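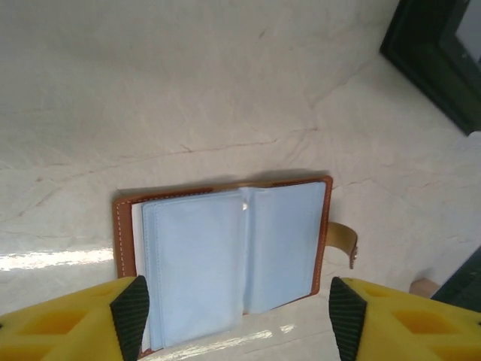

Section 2. Before you spend any money

I wrote this part after I'd already bought the wrong gripper once, so please read it before you open the Natico catalog (I know, the catalog is fun).

1. Write down the most awkward thing you want picked up. Mine was a small leather card holder with plastic sleeves inside. It flops open, it's thin, and the closure tab sticks out to one side. Boxes and blocks are easy and will tell you very little about what to buy.

2. Pick the fingers first and the arm second. I went with molded fingers that have ridged rubber pads on the inside faces, and I'd do that again. Check that they open wider than your widest item when it's lying flat and open!

3. Price the arm. The Seixas quote came to $2916 with the wrist camera and $1412 without it. I paid for the camera. If money's tight, get the bare arm now and leave the camera for February, but ask for the wrist bracket up front.

Note: Ulbridge ships the pads separately from the fingers. Order two sets, they wear, and the wait for a second parcel is miserable.

4. Look at your table. Glossy tops throw glare back at a wrist camera, and veined marble patterns give the software extra lines to chew on. Put a plain matte mat on the list, or move your lamp before you buy anything.

Caution: don't budget for the arm alone. Cables, clamps and a power strip with its own switch all go on the same sheet. My ceiling was $2000 when I started, and you can see from step 3 how that went.

5. Send the finished list to Skornside for a combined quote, and ask them to put the return terms in writing. Then go on to Section 3, where we clear the bench and mark out the arm's reach.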